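The Table Is Finally Clear

Well, I did it. After a January spent shuffling piles from one end of the big white table to the other, I gave up shuffling and started taking things off it altogether. If you read the last newsletter you'll remember I promised to have the table back in working order before the autumn sewing mornings. Some of you (Aranka Kelemen, I'm looking at you) had your doubts!

My trouble has always been that a big flat top is an invitation. Mail goes on it, then the mending, then a jar of buttons that belongs in the cupboard, and before long you're cutting out a pattern on the floor with your knees complaining. So my new rule is that whatever lands on the table during the day has to find a home by teatime. The buttons went into two old biscuit tins. The fabric offcuts got sorted by colour, which took me a whole weekend and a fair bit of Khokhar tea.

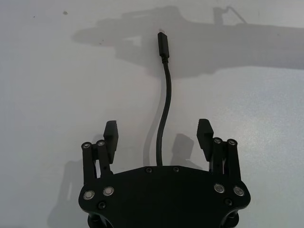
The white tabletop, with plenty of space to spread out.

I did look at buying a new table. There was a lovely one called the Kullby, $629 before delivery, and I went back to visit it twice. In the end I spent $31 on a decent cleaner and some soft cloths and put the rest of my energy into scrubbing. White shows everything – tea rings, pencil, that blue chalk that gets into every crease – but it's also the best thing going for cutting dark fabric, and I'd hate to go back to timber.

A few of you have asked what I use on ink. Dab it with a bit of methylated spirits on a cotton ball, try it on a hidden corner first, and wipe it over with plain water when you've finished. Please don't go at it with the scratchy side of the sponge. I have done that to another table and I'm still cross with myself.

Next job is the shelf beside the window, where my patterns are all out of order and at least one of them is missing its sleeves. If anybody has a spare set of magazine files, I'll swap you for a jar of fig jam.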